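Cell notebook, two-arm bench (Gemen)
July, start 8:40

Came in to the left arm throwing a following error on the shoulder joint again. Same fault as last week, same joint, always when the arm reaches toward the middle of the table and never on the way home. Cleared it, ran the homing routine, and it came back up without complaint. Did that three times before giving up on it being a one-off.

Pulled the log from the overnight idle and the two runs after it. Error count on the left shoulder is 15. Right shoulder has none. Encoder offset on the left reads 694 at home; the value written inside the base cover from the last calibration is 637. I don't like a gap that size on a joint that hasn't been opened. Either the horn has slipped on the spline or somebody re-zeroed it with the arm not fully seated and didn't write it down. If that was you, please say so, I won't be mad.

Power off, cover off. Horn screw was a little under torque but the horn itself was not moving on the spline, so I ruled that out. Backed the screw out, cleaned it, a dab of the blue threadlocker, back in. Checked the four base bolts while I was down there. Front inside one took nearly a quarter turn. The other three were fine.

Re-zeroed with the alignment pin in. Make sure the pin goes all the way through, it will sit halfway and feel seated when it isn't. New offset written inside the cover in pencil, old one crossed out.

Tapia script for the offsets still wants the arms listed right then left. I put them in the other way around first and got the right arm's numbers written to the left. Caught it before moving anything. The script ought to ask for confirmation, I'll put in a request.

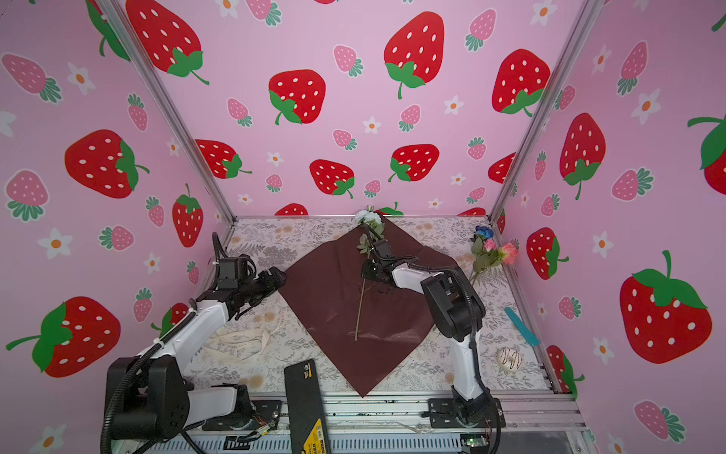
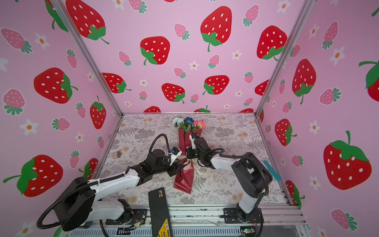
Flower jobs, both arms on the table.

Next thing is the cable slack on the left arm, which I think is the real cause of the errors. When the shoulder goes forward the sleeve has to follow it, and if there isn't enough loop the joint ends up dragging the cable. The drag builds up at full reach, which fits where the fault shows up. With the flowers and the gift bag out, the left arm has the thick corrugated sleeve swinging out from the shoulder in a wide arc toward the corner and back over the arm, and I want that loop kept about that generous. The zip ties up on the white links should hold the cable without pinching it. I cut one that was too tight near the elbow and replaced it with a loose one, tail trimmed flush so it doesn't snag. Marked the sleeve with a paint pen at the first tie. If the mark has crept next time somebody looks, the tie is slipping and wants redoing.

Right arm got the same check and needed nothing. Its connector at the base was fully home and the latch was down. I wiggled every plug along the rail with the arms powered and holding position, watching the status page. No dropouts on either side.

Ran the slow sweep after lunch, 16 cycles, both arms, full reach to the middle of the table and back. No following errors. Shoulder current on the left is now close to the right, where before it was climbing toward the end of each reach. Shoulder housing warm to the hand at the end but nothing to worry about. Then a normal speed run with the grippers closing on nothing, also clean.

Gripper fingers: left pads are getting shiny at the tips. Wiped both sets with alcohol. Still grip fine on the test block. There is one spare set of pads in the drawer under the bench, in the Skorklow bag with the shim stock. We should order more before we need them.

Things not done today:
Camera focus on the left wrist, not looked at.
Rail wiring near the right base is still loose wires and should go in a clip. I had no clips the right size. Kuromside has a box of them, ask next time anyone goes over.
Offset check on the right arm against its own cover value. Should be quick, I ran out of afternoon.

If the left shoulder faults again, don't just clear it. Write down the joint angle and the current from the status page first, then clear it, and put both in this notebook under today's entry. Left the arms homed, power off at the switch, cover screws all back in.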